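Support > Kitchen Scales > Karus K2 > Set-up guide > Section 3

Print this page | E-mail this page

3. First use and calibration of the scale

Written by Aleksandra Sowa, Szulc Kitchen Support

Please read this section before you put any food on the Karus scale. The work takes about 20 minutes, and most of this time is waiting.

3.1 Choosing the place

1. Put the scale on a hard and level surface. A kitchen counter is good. A tablecloth, a cutting board with rubber feet or a folding table is not good.
2. Keep the scale away from the stove, the open window and the refrigerator door.
3. Look at the bubble in the small round window at the back. Turn the two rear feet until the bubble stays inside the circle.

Note: If the scale was in a cold car or in a cellar, leave it in the kitchen before you switch it on. The sensor must come to the temperature of the room.

3.2 Batteries

1. Open the cover on the bottom side with a coin.
2. Insert the 3 batteries from the box. The flat end goes to the spring.
3. Close the cover and turn the scale over. Do not press on the plate while you turn it.

CAUTION: Never lift the scale by its plate. The plate is connected to the sensor and a strong pull can damage it. Such damage is not covered by the warranty.

3.3 Calibration

1. Press ON and hold it until the display shows CAL.
2. Take your hands away and wait until the display shows 0.
3. Put the Zurden calibration weight in the middle of the plate. Do not use coins, cans or bags of sugar in place of it.
4. Wait for the double sound. The display shows PASS.
5. Remove the weight and switch the scale off.

If the display shows ERR, check the bubble again and repeat from step 1. If you see ERR a second time, please look in Section 8.

3.4 Weighing with a bowl (TARE)

1. Switch on the scale with nothing on the plate.
2. Put the bowl on the plate and press TARE. The display goes back to 0.
3. Add the first ingredient and read the weight.
4. Press TARE again before every next ingredient.
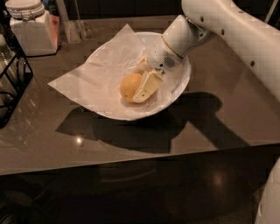 The TARE function takes away the weight of everything that is on the plate in the moment when you press the button, so anything which you add later is counted as food. This is often forgotten with paper. When you line a white bowl with parchment, as for these pieces of butter, the paper must be inside before you press TARE. The same rule is for spoons and lids. A whole orange fruit can be weighed in the same bowl as the butter, but press TARE between them, otherwise you read both together.

Note: After taking the bowl away, the display shows a number with a minus. It is not a fault. Press TARE one time and the number disappears.

3.5 Cleaning after use

1. Switch the scale off.
2. Wipe the plate with a soft damp cloth. For butter or oil add one drop of dish soap.
3. Dry it with a second cloth, also under the edge of the plate.

CAUTION: Do not put the scale under running water or in the dishwasher.

Owners of the older Bikcombe model can follow the same steps, but their TARE button has the name ZERO.

Shares: 8 | Comments: 2

Print this page | E-mail this page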